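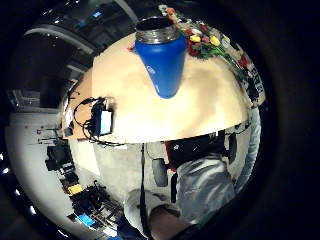 I've had the Berkow hand-held gripper since June, and I still can't decide whether to recommend it. So let me tell you about the fault first, as it's the bit you'll want to know before you spend 800 quid.

The idea is lovely. You do a job by hand with the gripper, it records what you did, and then the arm (mine's a Gruvach) has a go at copying you. Bottles are my usual test because they're awkward – smooth, round and quite happy to topple over. For the first few weeks it was brilliant and I was telling everyone who'd listen!

Then the jaws started sticking. You let go of the trigger and they stay shut for a moment, and after that they spring open all at once. By hand you just wait it out. The arm doesn't wait. It learnt from my recordings, sticky bits and all, so it began pulling away with the bottle still in its grip, and on one run it flung a full one clean off the bench. I was standing well back, thank goodness, but my stop button was on the wrong side and I had to lean across to reach it. I've moved it since.

Porness, who sold it to me, sent a new spring under warranty and it came in 2 days. That helped, though the sticking crept back after a couple of long sessions. What did sort it was taking the trigger housing off and cleaning the slide, which the manual only mentions on page 101, in tiny print.

The Kazemi one costs 2000 and I haven't tried it. Three stars for the Berkow, and check the jaws let go properly before you record anything.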